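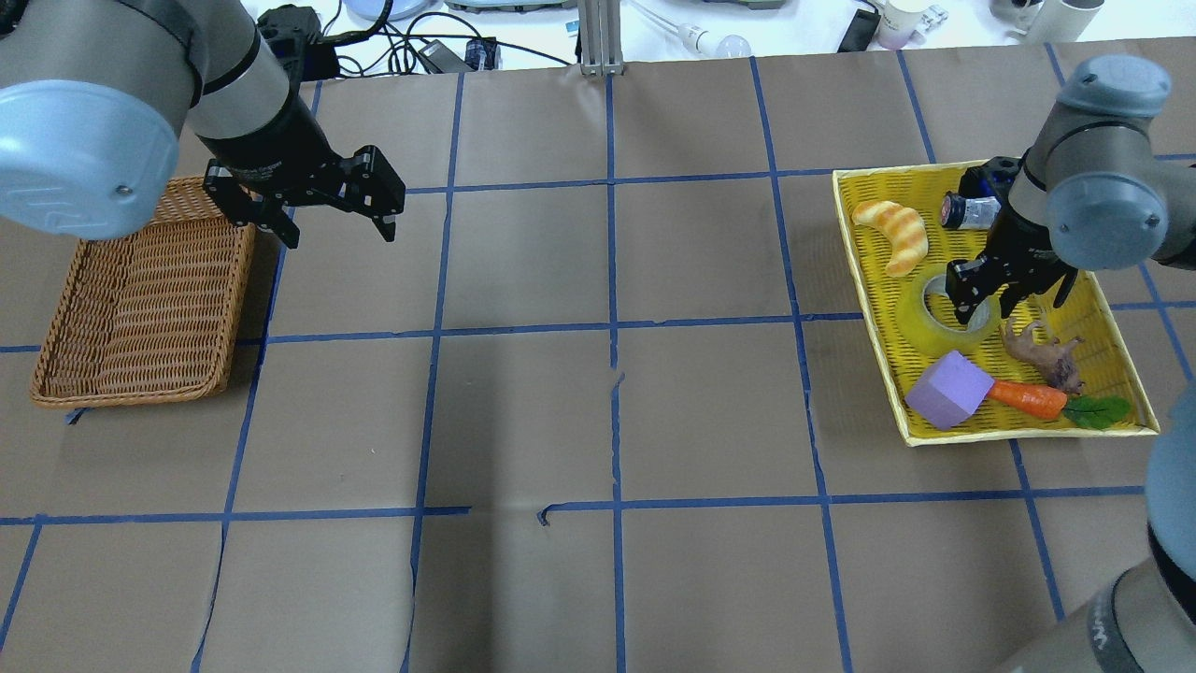

Can you swap the fingers on a parallel gripper without recalibrating the arm? Mostly, as long as the new fingers are the same length as the old ones. Mine weren't, so I lost an evening to it.

I've been going back and forth between the stock Atstead fingers and a Totesum set since February. The Totesum ones are 6 mm longer and have a softer pad. I set the tool offset in Istus, ran the left arm through its home positions, then did the right.

The job was tray to basket, 100 picks with each set, same grip force. The foam cube is easy with anything. The toy carrot is fine if you take it around the middle and hopeless by the leaves. The tape roll is the one that separates them. Atstead fingers want to close on the outside and slide off. The Totesum pads hold it, but only if the wrist is square to the roll, and the extra length means they touch the tray sooner than I'd like. I dropped the closing speed to 70 per cent and that helped both.

I also tried the Yimyam controller in place of the one I had. The colour-coded plugs are nice. The cable is too short for my bench, and at 1,255 dollars I expected a longer one.

The Totesum fingers are staying on the right arm for now. I'll redo the blue tape grid before the next run, as a couple of the lines have gone crooked.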